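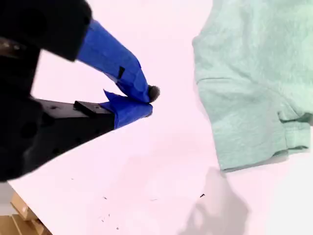

Dalia Toom wrote to me that a good towel is for company and an everyday towel is for family, and that a person who mixes up the two will end up with no good towels at all. She had read my last column, the one about china, and she was kind about it, but she wanted me to know there were limits.

Search this site Go
July
By Eirini Antoniadis

I have thought about Dalia's letter more than she probably meant me to. My mother kept her company towels on the top shelf of the hall closet in our house on Stanside Road, folded in thirds with the edges in, and we weren't to touch them. Company came maybe twice a year, and company, being polite, dried its hands on its pants so as not to spoil the nice things. When we finally cleared out that closet there were towels in it with the store's paper band still on, and they had gone yellow along the folds. I sat on the hall floor and felt sorry for them, which I know is a silly thing to feel about a towel.

So I've come down on the other side, and I'd like to make the case gently, because I have friends who iron their pillowcases and I love them dearly. I think the best towel in the house ought to be on the hook by Sunday supper and in the wash by the next morning. I think children should be allowed to leave a handprint on it. If it wears out in 3 years instead of 40, well, you had the use of it, and it can go on to be a dog towel and then a rag under the sink, and that seems to me a full life. 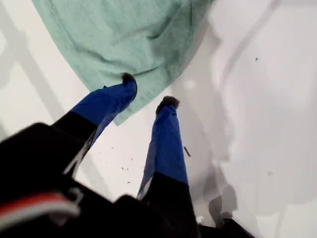
Color is where people lose their nerve, I find. They will use the gray ones and the brown ones till you can see daylight through them, and save anything pretty. But a mint-green towel next to all that glossy white is exactly the kind of thing that cheers up a dull morning, and it can't do that from the closet! My own are a peachy color, bought one at a time from the Bandwood outlet over in Prusby (19 dollars apiece, and I did wince). I use them every day, and the cat has pulled a loop out of nearly all of them.

Dalia would say I'm careless, and she may be right. She did add in a P.S. that she has a set from her wedding she has never once used, and that she takes them out now and then to look at them. I wrote back and asked what color they were. I haven't heard yet, but I hope she's washing her face with one.

Comments

Aigars Ramanauskas
We had the same closet. Same paper bands too. My brother and I got in trouble over a washcloth.

Ieva Avotiņš
I'm with Dalia on this one. You haven't seen what my boys do to a towel.

Vinh Thân
Wash new ones twice before you use them, or they just push the water around. Otherwise I agree with every word.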